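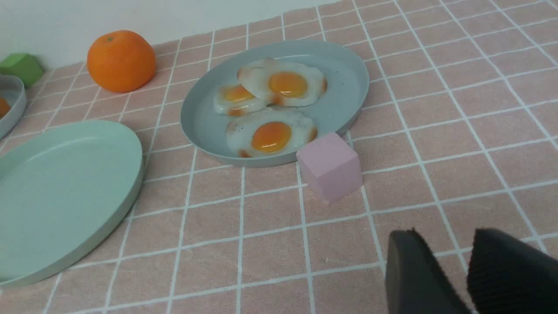

Breakfast at Kullbridge Hostel: your questions

When is breakfast served?
From 6:30 until 10 every morning, April through October. Walkers heading up to Rothe can ask for an early start the night before, and we'll gladly put the coffee on!

Do I need to book?
Only if there are more than 10 of you. Email Annelore Rieger and she'll save you the long table by the window (best view of the river in the house, we think).

How do you like your eggs?
Any way you do! Fried is the big favorite, and on a busy morning we get through some 200 eggs. They come from the Stöcker farm on the Otport road, and we love them.

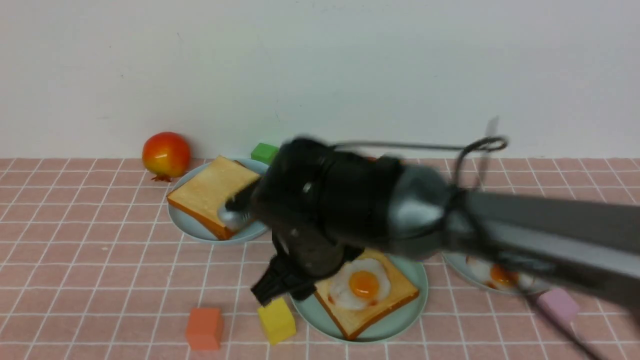 Toy breakfast foods and colored blocks on pink squares.

Can kids eat too?
Yes please! Under-twos eat free, and there are high chairs by the kitchen door. Pancakes are smaller for small people, but seconds are always fine.

What about the bread?
Gobnait Kavanagh bakes it here, starting at 4 a.m. White, rye and a wonderful seeded loaf that sells out fast. Gluten-free rolls are kept in their own freezer, so just tell us when you check in.

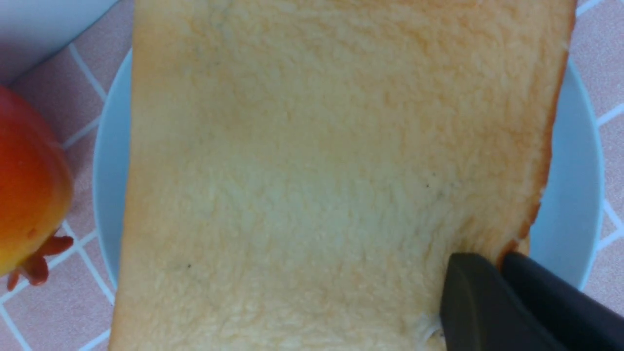

White bread, sliced thick or thin.

Can I take a packed lunch?
You can, and it's a great idea if you're walking the full 17 miles. Order by 8 p.m. and pick it up with your breakfast.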